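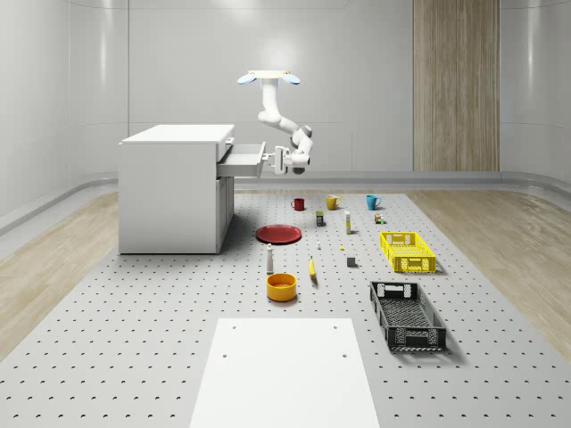
Last week we left off with a policy that scored beautifully on its own training data and then fell over when asked to do anything else. Today's subject is what you can learn about such a policy before you let it near real hardware, and in particular whether a score earned in a simulator tells you anything about a score earned in a room. The drawer task is the one to keep in mind, gripper on the handle and the top drawer partway out, since most of the arguments in the Clollitz paper turn on it. The mugs, the banana and the two crates belong to other tasks, and for the drawer task they are clutter. Whether the policy knows they are clutter is a fair question, and we will come back to it.

1. What is being claimed

The usual claim for simulated evaluation is modest on paper and enormous in the talk. On paper: if policy A beats policy B in simulation, A will probably beat B on the real robot. In the talk: we no longer need the real robot. Please notice when a speaker slides from one to the other. It tends to happen on the slide with the video.

Written out, we want two separate things.

Rank agreement. Put your policies in order of simulated success, then in order of real success, and see how well the two orders match. Absolute numbers don't matter here. A simulator that is gloomy about everything by the same amount is still useful.

Failure agreement. When the policy fails in simulation, does it fail the same way in the real room? This is harder to measure and much less often reported. I leave you to draw the connection.

A simulator can be good at the first and hopeless at the second. Two policies may rank correctly while one of them fails in simulation by missing the handle and in the real room by gripping it perfectly and then pulling at the wrong angle until something complains.

2. The Clollitz setup

Ginting and Kahsay ran 1,180 simulated episodes across 34 starting layouts. A layout fixes where the loose objects sit and how the cabinet is turned. The policy was frozen throughout, so nothing was learning during the test. You would think this goes without saying. Read the appendix of the Pugh report and see.

Success on the drawer task was defined as the drawer being open past a set distance at the end of the episode. Look hard at that definition. It says nothing about how the drawer got there. An arm that hooks the drawer with its elbow and drags it open by accident has succeeded. So has one that opens the drawer and sweeps every mug off the platform on its way home. The first draft of the paper counted both. Anisa Ngau, reviewing, asked to see the successful episodes and not just the failed ones, and the second draft has a longer methods section.

The fix was a staged score:

Reach: the fingers arrive at the handle.
Grasp: the fingers close on it and stay closed.
Pull: the drawer moves while grasped.
Hold: the drawer is still open when the arm lets go.

An episode gets credit for each stage only if the stage before it was passed. This kills the elbow trick. It also shows you where a policy loses its nerve, and for most of the policies tested that was between Grasp and Pull.

3. Why contact is the hard part

Reaching through empty air is geometry, and simulators are very good at geometry. Contact is friction, stiffness and a number of small lies told by the physics engine to keep the whole thing stable. A simulated drawer slides on an ideal joint with a friction number that somebody typed in. A real drawer has opinions.

Lungu's follow-up varied only that friction number and left everything else alone. Rank agreement on Reach did not budge. Rank agreement on Pull fell apart at the high end, where policies that yanked began to beat policies that pulled smoothly. Brock Dhillon's reply argues that this is a fault of the grasp model and not the friction. I find him half convincing – his second figure is good, his first has an axis that starts wherever it likes.

The practical advice is to treat friction, handle stiffness and object mass as ranges. Sample them, report the spread, and distrust any ranking that flips inside it.

4. Back to the clutter

Nillatton repeated the drawer task with the loose objects moved and the cabinet left alone. A policy that understands drawers shouldn't care. Several cared a great deal. One had apparently decided that the drawer was to be found at a certain distance from a bowl, and when the bowl moved, it reached for thin air with total confidence.

Moving irrelevant things is the cheapest test you have, and in simulation it costs almost nothing. Do it first.

5. For next time

Read sections 2 and 4 of Ginting and Kahsay, and skim Dhillon's reply. Then write one page on the following: propose a staged score for putting a mug into a crate, and describe one way an arm could get full marks while doing something you would be ashamed to show a visitor. If you can't think of one, your score is probably fine, or you haven't tried very hard. Pages are due Fri 12 December, on paper, stapled.

Robot Evaluation Methods course notes | Questions: see the instructor after class | Copyright the author, may be copied for teaching | Back to top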